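Diary of the Collections Room, Zasholm
Barbara Brzozowska, 9/17/25
Last updated: 9/17/25

Morning

The room was opened at the usual hour and the heating was left at its lower setting. The first task was to settle the covering of the large work surface, a matter carried over from the previous entry. I had asked for a single roll of paper, and the Dudell order came in sheets. The sheets have been accepted. They overlap one another across the surface, and the overlap is to be kept generous when they are next replaced, as small items catch on a raised edge.

Correspondence was dealt with before eleven. The Salminen loan has been confirmed for October under reference 2064, and the covering letter has been filed with the earlier papers. A second letter, concerning insurance, was passed to the main office without comment. I also wrote to Dudell to ask that future deliveries be left at the side door, the front step being unsuitable for anything heavy.

The layout sheet was then prepared. It was drawn by hand in black marker, four squares in a grid of two by two, and laid flat over the other paper. I considered ruling the lines properly and decided against it. The squares are a little uneven and serve well enough for placing small pieces, and a ruled sheet can be made once the sizes have been agreed.

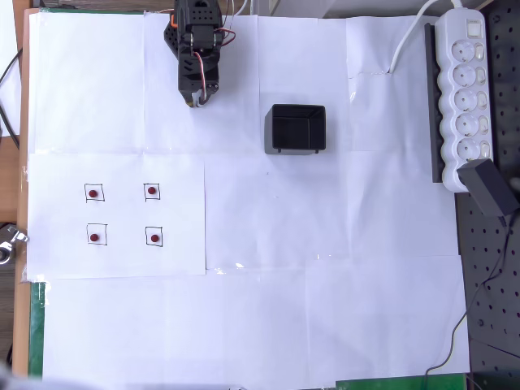

The remaining question was one of spacing. The regulations for the room ask that small items be laid out with clear space on every side, and they give no measurement. It is my view that a square should be large enough for a hand to reach in without touching its neighbour. I have written to the main office proposing this as the rule and have asked for a reply before the Salminen material arrives. Until then the present arrangement stands, and any member of staff who wishes to alter it should write the change in this diary.

The open black box is to stay on the work surface during sorting. It has been the practice to put it away at midday, and this has caused more walking to and fro than the practice is worth. The box is to be used for pieces only. Pencils, clips and spare labels have their own drawer.

Afternoon

The register was brought up to date as far as entry 3872. Two earlier entries had been given the same description, and I have corrected the later of them in ink, with my initials. The stock of labels stands at roughly 3000, which should see us through the winter. No further order is to be placed with Bimby for the present.

I spent some time on the matter of red pieces. The older register calls all of them counters, whatever their shape, and this is of little help to anyone searching for a particular item. From today a flat or rounded piece may be entered as a counter, and a piece with a knob on top and a wider base is to be entered as a pawn. The colour should follow the name. Shades of red are to be given in everyday words — dark red, maroon — and the old numbered colour card is withdrawn from use.

Clear tape remains the approved means of holding down the paper. It should be pressed flat along its full length and lifted slowly when the sheets are changed. Drawing pins are not permitted on any surface in the room, and I have removed the tin from the cupboard.

The keyboard is to be kept on the black ledge in front of the pegboard when entries are not being typed. Its cable may hang down to the table, provided that it does not lie across the paper. I have asked that drinks be kept in the corridor, and would be grateful if this could be observed by visitors as well as staff. 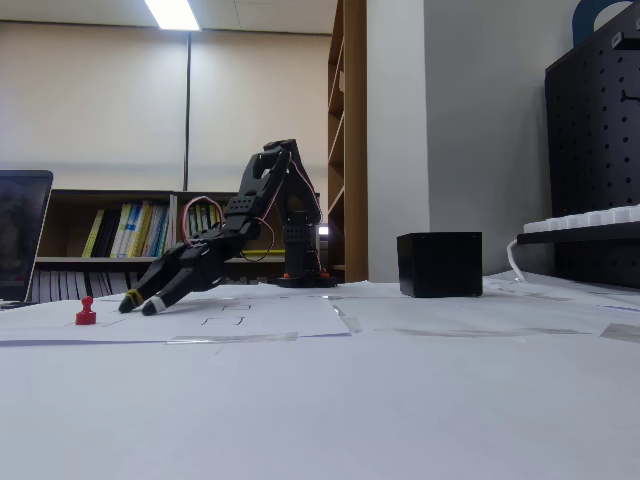

Matters carried forward

Reply awaited from the main office on spacing.
Side door key to be copied for Dudell's driver.
Entry 103 to be checked against the old register and renamed if it is a pawn.
Paper for October to be ordered in a roll, if one can be had.

B. Brzozowska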